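I've gone through a lot of pen cases in my time (the zippered ones always end up inky at the bottom!), and I'm now firmly on the side of the small plastic kind with a lid. Mine cost 88 cents at a closing-down sale and it's still going strong.

Once a month I tip everything out and scribble with each pen on the back of an envelope. If it skips twice, it's gone – no second chances. 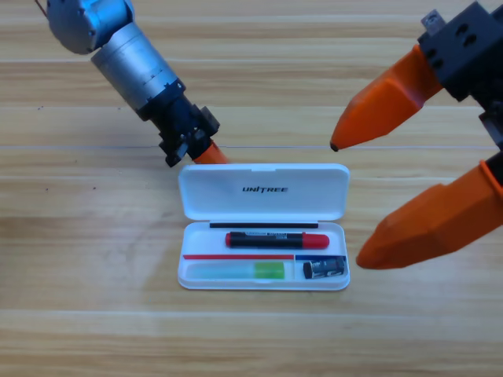
Then wipe the inside with a damp cloth and a drop of dish soap, corners too, and leave the lid open for 10 minutes before anything goes back in. For old ink stains I use rubbing alcohol on a cotton swab, but try a tiny spot first. Pens go in with their caps all facing the same way.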